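On the bench this month: the Fakora practice kit

Some of you wrote in after the last issue asking whether you really have to buy a robot arm before you can learn to program one. You don't! I've spent the past few weeks with Fakora, a simulator kit from a small outfit called Wunano, and I have opinions.

Fakora gives you a virtual arm, a virtual table and a stack of ready-made tasks. I started with the dice one, partly because it sounded easy (it wasn't) and partly because I like dice. 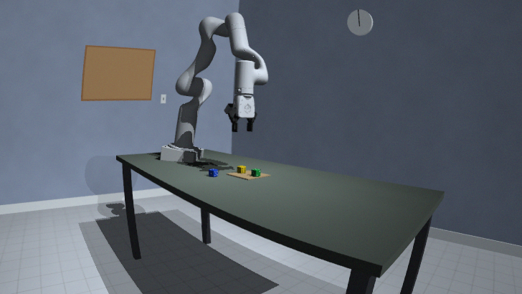 Room view first, then the close-up past the fingers. 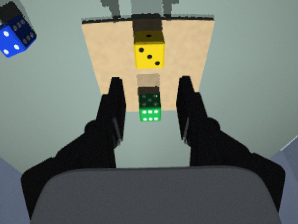

You can switch between views whenever you like, and I ended up living in the close one. The wide view is lovely for checking that the elbow isn't about to do something silly, but when you're trying to get two fingers around a little cube, you want to be right down there with it.

Setup took me one evening. The installer is a big download, so start it before dinner, and then you pick your arm and your room from a menu and off you go. My desktop is four years old and it coped fine, though the fan got pretty loud with shadows turned up. I turned them down a notch and didn't miss them.

You can drive the arm by hand with a game controller, or write short scripts in Python. I did both. By hand is more fun - I lost an entire Saturday's worth of chores to it - but the scripts are where you learn something. The kit logs every attempt, so you can go back and see where your approach went crooked. My log for the dice task alone is at 181 tries, and I'm not going to tell you how many of those were any good.

Now the grumbles. The manual reads like it was written for people who already know the answers. There's a whole chapter on grip force that never says what a sensible starting number would be, and I had to dig through the user forum to find one. The undo button only goes back one step, too, which drove me up the wall. And I'd love a way to save my favorite viewpoints, because I set up the same close view over and over.

Price is $419 for a home license, with a year of updates included. That's real money, but I priced a secondhand arm from Petrauskas at over $3,000 before shipping, and you can't knock a virtual one off the table and cry about it. If you only want to see whether you like this stuff, the trial has three tasks in it, dice included, and doesn't ask for a card.

Wunano says the next update, due in May, will let you load your own objects. I already have a list. If you've tried Fakora, or you're using the Costix package and think I'm missing out, hit reply and tell me how you got on with it.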